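From: Yaowalak Chuensuk
To: small-firm list
Subject: Re: [smallfirm] Vendor bank change by email - who bears the loss?

Manee Nakpan wrote:

> Client is a two-person import business. They buy packaging from a
> supplier called Petchrat and have paid the same account for years.
> In April they got an email from the supplier's sales contact saying
> the company had changed banks, with new wire instructions on
> letterhead. They paid the next invoice, 58 thousand dollars, to the
> new account. The supplier says it never sent the email and wants to
> be paid. Client says the email came from the supplier's real address,
> so it's the supplier's problem. Client's bank says the wire is gone.
> Has anyone litigated one of these? Is it worth fighting or do I tell
> them to pay twice?
>
> Manee

Manee,

I've had two of these, one on each side. Neither went to trial, so take this for what it's worth.

First, get the original email in its native format, with full headers. A printout or a forward is no good. In my first case the client swore the message came from the vendor's real address, and when we pulled the headers there was one letter different in the domain. That changed the whole case. If it really did come out of the supplier's mailbox, you have a much better argument, and you want a preservation letter to the supplier this week. Mailbox logs often get overwritten on a short schedule. Ask for login records and forwarding rules too.

Second, the legal framework. There isn't a lot of case law and it varies by state, but the courts that have dealt with it tend to borrow from the UCC provisions on impostors and ask which party was in the best position to prevent the loss by using ordinary care. In practice that means the judge looks at what each side did. Did your client call anyone? Did the new account name match the supplier? Was the bank in a place that made no sense for them? On the other side, did the supplier know its mail had been broken into and say nothing? In my second case the vendor (Verance, since dissolved, so I can name it) had been warned by another customer nine days before and never told anyone else. We settled with my client paying less than half.

Third, check the contract. Purchase order terms sometimes say how payment instructions can be changed, and everybody forgets to read them. If there is a notice clause that calls for writing signed by an officer, it cuts against your client, but it's better to know now.

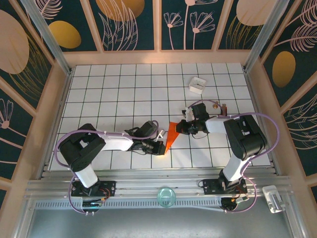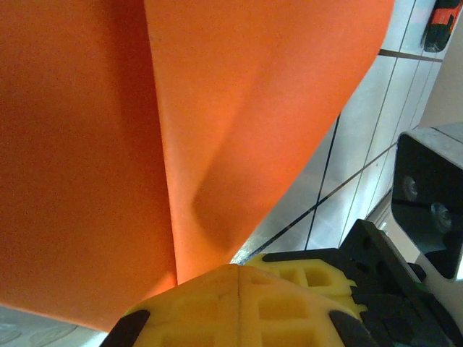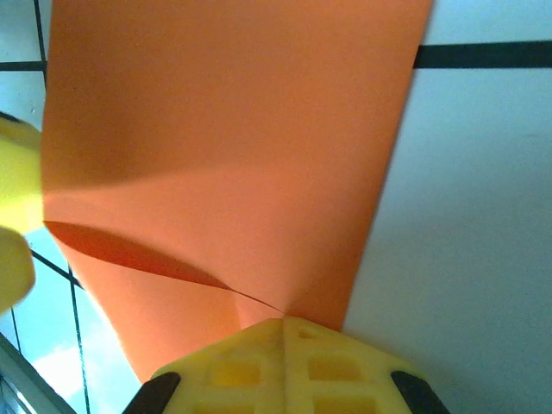 Fourth, insurance. Have them send you every policy, including the business owner's package. Many crime policies have a social engineering endorsement with a low sublimit, and the notice period can be short. Don't let the client fill out the proof of loss alone. The wording matters, because "we voluntarily sent the wire" is exactly what the exclusion is looking for. Also ask whether they were required to call back on a known number as a condition of coverage. Mine had checked "yes" to that on the application and had never done it once.

Fifth, even if the bank says the money is gone, confirm they sent a recall request and that someone filed a report with the FBI's IC3 site. It is late for a freeze, but I have seen a receiving bank holding a balance weeks later that no one had asked about. Get the answer in writing.

On whether to fight, I'd look at the relationship. If they need this supplier, a split is usually where it ends up, and it's cheaper to get there in a phone call than after a year of discovery. I would not have them pay the full invoice before you have seen the headers. If they have to pay something to keep goods moving, do it under a written reservation of rights.

Evdokia Karamanlidis wrote a short checklist on this for our county bar and I think she is still on this list. Evdokia, if you're reading, could you repost it? My copy was on the old laptop. Nattawut Wiriya also had one with a supplier called Kilura where the court granted summary judgment to the supplier, and I'd like to know if that was ever appealed.

I'm in a deposition most of the day but can talk after 4, or Saturday morning if that's easier. I can send you my preservation letter with the names taken out.

Yaowalak

--
Yaowalak Chuensuk
Business litigation and collections
To unsubscribe, write to the list owner. Please trim quoted text when you reply.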